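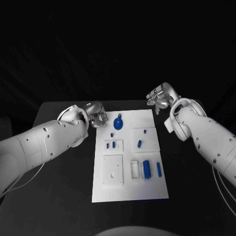 May 28, 2018

Got to the workshop after tea and had the bench until late. Spent the first part on cables. The left arm had been dragging its lead whenever it came up from the home position, so I gave it more slack and ran the whole reach cycle again without trouble.

The job at the moment is the Dridari kit, blue pegs and cylinders into white plates, laid out on the white board. Fellberg sent the new plates printed a touch looser than the last lot. I filed the old ones by hand in December and don't want to do that again.

Ran the approach moves first, both arms, no gripping. Right wrist was overshooting and I took the speed down until it stopped. I also put the small parts further apart — the fingers need more room than you would think from the drawings.
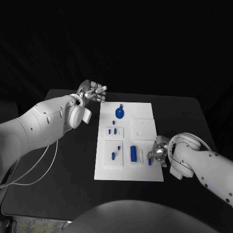 Grip tests

Started these at 33 per cent force and worked up. The short pegs are the awkward ones. If the fingers close a bit off centre the peg leans over and I have to stop and stand it up again. The round piece is much easier because there is something to get hold of.

Mollah's hand controller dropped out 3 times. I changed the connector and it held for the rest of the evening, but I'll order a spare from Sekomton anyway. Log file is up to 2,000 lines and most of it is the same warning about joint five.

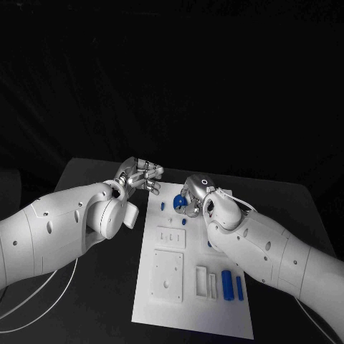 Why not put a proper two-jaw gripper on each arm and have done with it? The hands were what I wanted to learn about when I started, and a two-jaw gripper would teach me very little I don't know already.

Last thing was the two-handed work. Both hands on one blue part, up over the board. The timing matters more than the force, as one hand closing early pushes the part into the other. I set a short wait on the left and saved that as its own routine.
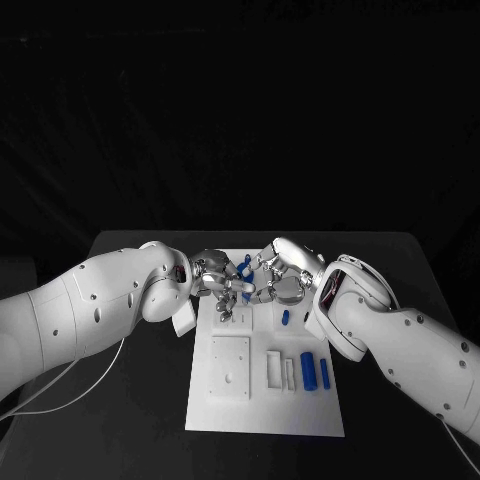 Lamduan Phuthong wrote back later that the wait was a patch and I ought to have both hands start from the same signal, and she would leave the force alone until that was done. Fair enough. I'll need to rewrite the trigger part, probably an evening's work.

To do: trigger, joint five warning, spare connector, sweep up under the bench.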